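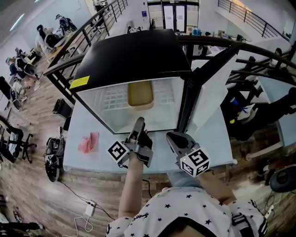
The Search for the Lost Settlement at Plelside

February 5, 2022

The Whitcombe Historical Society is pleased to report on the first full season of fieldwork at Plelside, where the Society has been looking for the remains of the settlement known in early letters as Hirura. Members who attended the autumn lecture will be familiar with the outline. A longer account is given here for those who could not attend, together with details of the coming season and of access to the site.

Background

Hirura is mentioned in a small group of letters and in one parish register, all of them now held in the Society's reading room. The letters describe a walled place on rising ground, with a market, a spring inside the walls, and a road leading down to the river at Greno. One writer claims that the gate was plated with silver. Another, who seems to have copied much of his account from the first, adds a silver bell. The register is more modest. It records burials of people "of Hirura" over a period of 17 years and then stops using the name.

Interest in the place revived when a farmer at Plelside brought in a box of pottery turned up by plowing. The pieces were dismissed at the time as field scatter, and the box was placed in storage. It was reexamined when the collection was moved to its present building, and several of the rims were found to be older than any other pottery known from the valley. The Society then applied to the landowners for permission to survey the two upper fields.

Work carried out in July

The survey covered the northern field and the strip of pasture beside the old road. The ground was walked in lines, and every find was bagged and plotted before any digging began. On the basis of the plotted finds, 5 trenches were opened.

Trench 1 was placed across a low bank that had long been taken for a field boundary. The bank proved to have a stone footing nearly as wide as a cart, laid in two faces with rubble between them. The footing continues beyond the trench in both directions. It is consistent with a wall of some height, although very little of the upper stonework remains. Much of it may have been carried off for the barns at Greno, where similar blocks can be seen in the lower courses.

Trenches 2 and 3 lay inside the line of the bank. Both contained packed earth floors, one above another, with hearths and a quantity of animal bone. Trench 2 also produced a bronze pin, a spindle whorl, and part of a quern. Trench 3 was flooded twice by heavy rain and was closed before its lowest levels were reached.

Trench 4 was opened at the supposed site of the spring and found only clay. The Society's earlier bulletin stated with some confidence that the spring lay at this point, and that statement should now be regarded as withdrawn.

Trench 5, beside the road, contained a paved surface with clear wheel ruts. The ruts run toward Greno, as the letters say they should.

No silver has been found. The Society wishes to be plain on this matter, as reports to the contrary have appeared in print and have led to unauthorized digging on the eastern slope. The landowners have asked that metal detectors be kept off the property. Any person found using one will be asked to leave, and continued access for the Society depends upon their goodwill.

Is it Hirura?

The evidence is encouraging but incomplete. A walled place of the right age stood on rising ground at Plelside, and a road ran from it toward the river. The letters, however, were written long after the last burial in the register, and at least two other hills in the district would fit their wording. Nothing with writing on it has come out of the ground. Until the sequence of floors in Trench 3 has been followed to the bottom, the Society will continue to refer to the site as Plelside in its own publications — a practice that contributors to this newsletter are also asked to follow.

The coming season

Trench 3 will be reopened and extended to the west. A further trench is planned where the bank turns toward the road, in the hope of locating a gate. Washing and marking of last season's pottery continues in the meantime, and almost 60 bags remain to be sorted. Members wishing to assist should write to the Society's office. No experience is required, and training is given on the first morning.

Two open days will be held while the trenches are exposed. Attendance on each is limited to 100 visitors on account of the narrow lane. Sturdy shoes are advised. Parking is at Greno, by the bridge — vehicles may not be left at the farm entrance, which must be kept clear for milk collection.

Reading room

The letters and the parish register may be consulted by appointment. The first letter is fragile and is issued only as a copy. A transcription of the full group, with notes on the two versions of the silver gate story, is in preparation and will be sent to subscribing members when complete. Finds from Trench 2, including the bronze pin, are not yet on display.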